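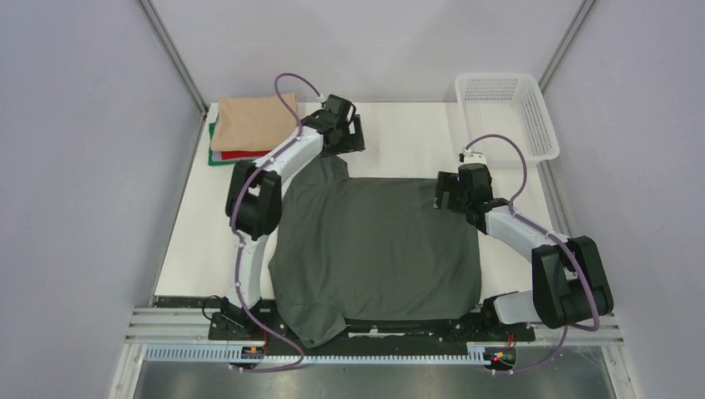
List: bimanual-cloth
Date: Mon 25 March
Subject: Re: Re: Chunk length vs. regrasp failures on the folding task

Replying inline to the questions on the Skarkier results. Quoted text is trimmed to the relevant parts.

> We tried to reproduce the chunk length result from your draft on our own
> two-arm cell and got a much smaller gap between the short and long
> settings. Before we spend more time on it, a few things are unclear.
>
> 1. Is the policy re-queried before the chunk is finished, or does it
> always run to the end?

It is re-queried early. The policy predicts 60 steps and we execute the first part of the chunk, then query again. The draft says "chunk length" in places where it should say "execution horizon," and I will fix that. If you ran every chunk to the end in both settings, you were changing two things at once, and a smaller gap would not surprise me.

> 2. How is a regrasp failure defined? We counted any drop.

A drop alone does not count. We count a failure when a gripper closes on the cloth, moves, and no cloth is held when the arm stops, and the same arm does not recover within the next two queries. Drops that the policy fixes by itself are logged separately. If you merge the two classes, our short-horizon numbers get worse, since that setting drops the cloth often and picks it up again almost as often.

> 3. Which garments are in the test set, and were any of them seen in
> training?

The test garments were held out. Training used 126 demonstrations, all teleoperated, on the Saddale cell. I would not call that a large set, and it is one reason we limited the claim to the first half of the fold.

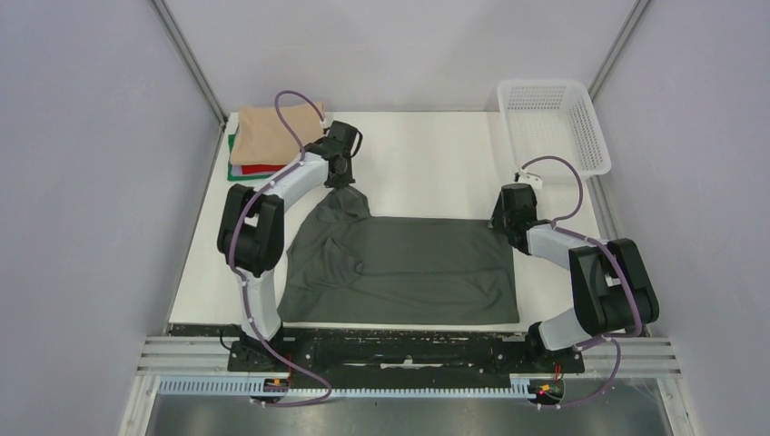
The hard part of the first half is the corner grasp. Both arms have to take the rear edge of the garment, and the edge is often not flat when they get there. If one side has bunched up, the gripper can close on two layers or on a fold that is not the corner at all. With the long horizon the arm commits to the grasp point it picked before the cloth moved. With the short horizon it gets a new observation and can shift. As far as I can tell this accounts for most of the difference. On garments that start flat, the two settings are within noise of each other.

That may also explain your numbers. You wrote that your garments are laid out by hand and smoothed before each trial. Ours are not smoothed. If you still have time on the cell, I would run a small batch with the layout left rough and see if the gap opens up.

> 4. Did you use depth?

No. Color only, with joint positions as the other input. We had a depth version in the Arruda code branch and dropped it. It was noisy on dark cloth, and the policy trained with it was no better on the validation set. I have not tried it on light garments alone.

> 5. The table lists 43 trials for the long setting. Why an odd number?

We planned more and had to stop. A wrist cable on the left arm was pulling on the forearm at full extension, and the joint torque readings showed it. I threw out every trial after the point where the offset appeared in the log, which left 43. The cable was rerouted with more slack and the short setting was run afterward. So the two settings were not interleaved, and this is a real weakness. The camera position and the table were the same, but I can't rule out some drift in calibration between the two blocks. The next round will be interleaved, with the order drawn in advance.

> 6. Any plan to release the evaluation script?

Yes, as part of Zustasen. The script itself is short. The slow part is cleaning up the annotation format, which at present stores grasp events by file offset and breaks if the recordings are trimmed. I expect this to be done in June. If you want the script before then, write to me off list and I will send the current version, without documentation.

Two further notes, not in your list:

- The temporal smoothing in the draft is applied to joint targets, and the gripper command is left alone. Smoothing the gripper command as well made the fingers close late, and the cloth slipped out on thin hems. Please check this in your copy. The default in the shared config smooths everything.

- The success numbers in the draft are for the full bimanual grasp, meaning both corners held at the same time. Single-arm success is higher and should not be compared with it. I have seen the two mixed up in one thread here already.

If you can send your per-trial logs, I will run them through our labeling so that both sets use the same failure definition. Raw joint and gripper logs are enough for a first pass, though I will need video to sort out the two-layer grasps.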